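How I Tracked Down a Gripper That Kept Letting Go

15 Oct 2023

So, the gripper on our left arm had started dropping things. Hard things, soft things, didn't matter. It would close, lift, hold for a bit and then relax as if the job was done (usually over the table, once over my foot). I lost most of a week to this, and I'm writing down the steps so you can lose an afternoon instead.

Our station is two arms on one table, doing place setting tasks. I run the arms through Clandex, and the fingers are driven by a Jidus motor board. If your setup is different, the order of checks should still work fine.

Step 1. Stop everything and write down what you saw

I wanted to start unscrewing stuff right away. Don't! Hit the stop, leave the arms where they are, and save the log before you power cycle, or the log is gone. Mine had 3,045 lines in it and the useful one was near the bottom: a finger current warning, then a drop to idle.

Step 2. Try it with light, thin things

Tableware is great for this. A fork or spoon handle gives the fingers almost nothing to close on, so a weak grip shows up fast. Keep the lifts low, and use plastic plates and cups so a drop costs you nothing.

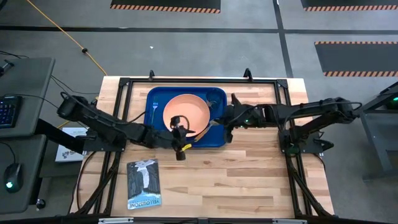
Can I reach in and grab the item if the gripper starts to slip?
Let it fall. Keep your hands out of the work area until the arms are stopped, because the fingers can close again with no warning while the fault is still there.

I ran 12 lifts with each arm, same item, same speed. The right arm held every time. The left one let go on more than half, always a moment after the lift started and never while it was sitting still. That pointed me at something that moves.

Step 3. Wiggle the cable (power to the arms off first)

With arm power off and only the board's logic supply on, I watched the encoder reading and bent the wrist cable gently by hand, a little at a time. Nothing, nothing, nothing, and then near the connector the reading jumped all over the place. There it was! I'd zip-tied that cable too tight back in February, and every wrist rotation had been tugging on the plug ever since. My own fault, I know.

Step 4. Fix it and give it slack

Swap the cable if you have a spare. I put in a new one from Tsolakis and left a loop big enough for the wrist to turn all the way both directions. Turn it by hand to both ends before you tie anything down. If the loop gets tight at either end, it's too short.

Step 5. Check the force limit too

While I was in the settings I found that somebody (okay, probably me) had bumped the left grip limit up to 70 to hide the slipping. The right arm was at 29. Put it back! A high limit on a good cable will crush a cup and could really hurt a finger.

Step 6. Run it again, slowly

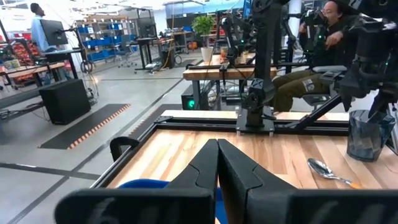
Zondgate Robotics Club, Arms and Grippers Team

Start with the fingers closed on nothing and move the wrist through its full range while you watch the current. If that stays flat, go to a light item at low speed, then bring the speed up. Have one person on the controls and keep the stop within reach the whole time.

I did the same 12 lifts again and the left arm held all of them. I still look at that connector before each session, and I've added the cable loop to our startup sheet, right under the stop button test.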